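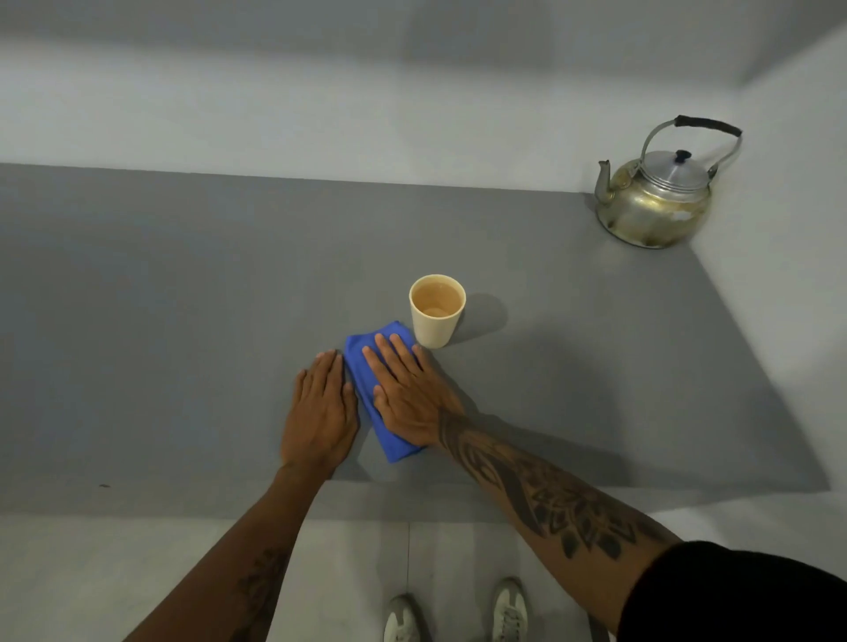
Slow down by half and you are still going too fast, according to one of the first comments left in the shared log at the Skikcombe site. The commenter had spent a morning wiping counters for the training set and found that the sessions done at normal kitchen speed were the ones the reviewers sent back. Several others replied that they had run into the same thing with folding.

That matches what we have seen across the Pranadlow project since recording started in April. We now have 560 accepted demonstrations of counter work done by hand: wiping, folding a cloth, pressing it flat, moving a cup out of the way and putting it back. Another 16 are waiting for a second review. The robot side of the work, where an operator drives the arms remotely through the same tasks, begins next month at the Prukville lab.

A few points for anyone recording between now and then.

Keep both hands in view from start to finish. If one hand has nothing to do, rest it flat on the counter near the work. Reviewers have been rejecting clips where the idle hand drops out of sight and comes back later, as the tracking has to find it again and often gets the fingers wrong.

Look at what you are doing. People who know a task well tend to glance away, and then the view goes with them.

Leave ordinary things on the counter. A cup with tea in it or a kettle in the corner is fine and useful. The Garcia arms will have to work near objects like these, and the demonstrations should show how a person reaches past them or stops short. Please don't stage anything, though – one person lined up cups in a row and we could not use the set.

Press, then pause. With cloth, hold the final position for 3 seconds before lifting your hands. The end of the fold is the part the software has had the most trouble with. In the early clips people let go and moved on so quickly that it was hard to mark where the task ended.

Sleeves and tattoos came up again as a question. Bare forearms are fine, tattooed or not, and so are long sleeves, as long as the cuffs stay clear of the fingers.

Remote operators will need 2 practice sessions before their recordings count. The controls have a short delay, and most people overshoot at first. Sign-up is on the Prukville page, and morning slots are filling faster than afternoon ones. Bring flat shoes – you will be on your feet the whole time.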